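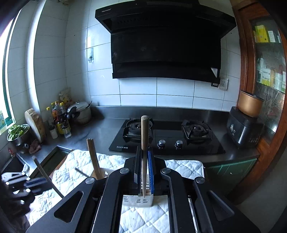
What does the Griltono hand-held gripper record that a video of a person's bare hands does not?

It records the grasp in the same form the robot will later use. The jaw opening, the finger pads and the camera position match those on the arm-mounted version, so a policy trained on hand-held recordings does not need a separate step to convert human finger motion into gripper motion.

Griltono Hand-Held Gripper, Paired Set
Sold by Groston - Data collection tools

Overview

The Griltono is a passive two-finger gripper for recording manipulation tasks in homes, workshops and other places where installing a robot arm is impractical. The operator holds one unit in each hand and does the task directly. Each unit carries a wrist-position camera and logs jaw opening and unit pose against a common clock.

The set is intended for imitation learning groups. It was developed alongside the Rind training method, described further down this page, and the two share a file format. Rind is not required. The recordings can be exported and used with other training code.

Linkage and finger pads

The fingers are driven by a symmetrical linkage with pivot screws at the joints. Both sides move together, so the grasp center stays on the centerline of the tool through the full travel. The outer arms have rounded triangular recesses that reduce weight at the ends of the linkage, where it is felt most by the operator's wrist.

Finger pads are ribbed and are replaced as a pair or singly. Blue and dark pads are the same compound and the same rib spacing. Mixed colors on one gripper do not affect the grasp, but they do make it easier to tell left from right when checking recordings by eye. The training code does not use pad color. Sites that plan to mix colors should keep the same arrangement through a whole dataset, as a color change halfway through can be picked up by the vision encoder as a difference between sessions.

Slender items such as chopsticks are the hardest case for ribbed pads. A bundle held upright will sit in the ribs if they run along its length and will rock on them if they run across it. The smooth pad set (ordered separately) gives a more even contact on single thin sticks, with less grip on bundles.

In the package

Two hand-held grippers
Four spare finger pads
Calibration board
Clock sync cable
Hex key for pivot screws
Storage case

The arm-mounted version is a separate item. It uses the same linkage and pads, with a motor in place of the trigger.

The Rind method

Rind is a training procedure for two-handed tasks recorded with paired grippers. It was written by Arsalan Chaudhry while he was working on tabletop sorting and put-away tasks, and is maintained by Groston with his continued involvement.

Most policies trained on paired recordings treat the two camera views as a single input. This works when both hands are busy on the same object. It works less well when one hand is waiting, as the waiting hand's view still changes with every small movement of the operator and the policy learns to respond to it.

Rind adds a contact weight to each view. The weight is computed from the change in jaw opening and from the motion of the unit over a short window. A hand that is closing on an object, or moving with its jaws closed on one, gets a high weight. A hand that is holding still with open jaws gets a low one. The weights are used only in training. At run time the policy receives both views unweighted.

The second part of the method is a regrasp label. Each time the jaws open and close again within a short interval, the segment is marked as a regrasp and kept as its own training sample. Early versions dropped these segments as operator error. Keeping them gave the policy examples of what to do after a poor first grasp, which clean recordings do not contain.

Results on the Prulholm task set

Prulholm is Groston's internal kitchen task set. It consists of 12 tasks, among them standing utensils in a slotted holder, lifting a lid from a pot and moving containers along a counter. Training used 113 recorded sessions collected with the hand-held set. No sessions were recorded on the robot.

Compared with the same network trained without contact weights, Rind completed more trials on the utensil and container tasks. The lid task showed no clear difference. Both hands are in contact for most of that task, so the weights stay close to equal and have little to act on.

The regrasp label had its largest effect on thin objects. Without it, the policy tended to carry on with the placement motion after an empty grasp. With it, the policy usually opened, moved back and tried again. It also retried in some cases where the first grasp was good, and this costs time. The current release includes a threshold for limiting retries. Its default was set on Prulholm and may need adjustment elsewhere.

Known limits

Glossy tile and stainless steel can disturb pose tracking when they fill most of the view. Place a patterned or textured mat on the counter if tracking drops out often.

Strong window light on one side lowers contrast in the other half of the view. Exposure can be locked before recording. Locking is recommended for any session that includes both a window and a dark appliance.

Jaw opening is measured at the linkage. Pad compression is not measured, and the log cannot distinguish a firm grasp from a light one on the same object.

Contact weights assume that each object is held by closing the jaws. Pushing an object with the outside of a finger gives a low weight even though the hand is in use. Tasks with a lot of pushing should be trained with the weights off.

Care

Wipe pads with a damp cloth after use around food or oil - solvent cleaners harden the compound. Check pivot screws for play before each recording day. Tighten until side play is gone and the linkage still opens freely under its own spring. Recalibrate both units after any change of pads.

Software

The recorder and exporter are included. Rind training code is a separate download and is updated on its own schedule. The April release changed the way regrasp segments are stored; recordings exported before that release must be exported again before use with the current code. Original session files are unaffected.

Spare pads, smooth pads and the arm-mounted version are listed under Griltono accessories.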